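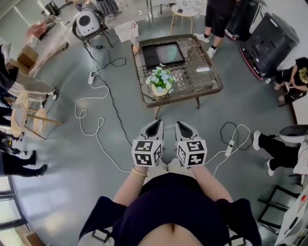 Reverberation in open halls is usually modeled from the large surfaces alone, and furniture is either left out or entered as a single absorption value per unit of floor area. The second choice works well for upholstered seating. It works less well for pieces with little soft material in them. A coffee table with a clear glass top and a woven rattan frame (Figure 4) combines a hard, flat reflector with an open weave, and the two parts cannot be given the same coefficient. In the Domelgate model the glass was entered as a reflecting plane and the weave as a porous edge strip. Short legs were omitted — at the frequencies considered they are too thin to matter.

Coefficients for the weave were not available in the standard tables. Guerra and Ramalho reported values for flat cane panels, which were adopted here without change up to 3,000 Hz. Above that limit the published curves diverge and the results should be read with care. A sensitivity run in which the cane values were doubled changed the predicted decay time by less than the spread between repeat measurements.

Impulse responses were recorded at 39 receiver positions with a fixed source, giving 165 usable responses after rejection. A response was rejected if the range between the direct sound and the noise floor was below 40 dB. Most rejected responses came from positions close to the ventilation outlets. Wieser applied a stricter limit in the Kandlow study, but that building could be measured with its plant switched off.

The upper level needs separate treatment. A solid parapet returns sound to the floor below, while a balcony edged with horizontal bars and vertical posts lets most of it through to the space behind. The railing was therefore modeled as an opening with a small scattering loss, and the balcony front as a narrow band of wall. White wall surfaces were assigned the values for painted plaster. The gray concrete floor was assigned those for sealed concrete, with no allowance for joints.

Figure 5. Hall floor and mezzanine balcony with black metal railing. 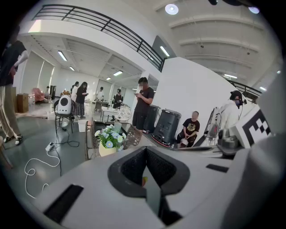 4.3 Agreement between measured and predicted decay

Predicted decay times followed the measured values closely in the middle bands. In the lowest band the model was too long at every position, a result also found by Baptista for halls with light roof decks. No correction was applied. Positions under the balcony showed a double slope in the measured decay, with a short early part and a longer late part fed by the main volume. The model reproduced the early part but placed the bend too late.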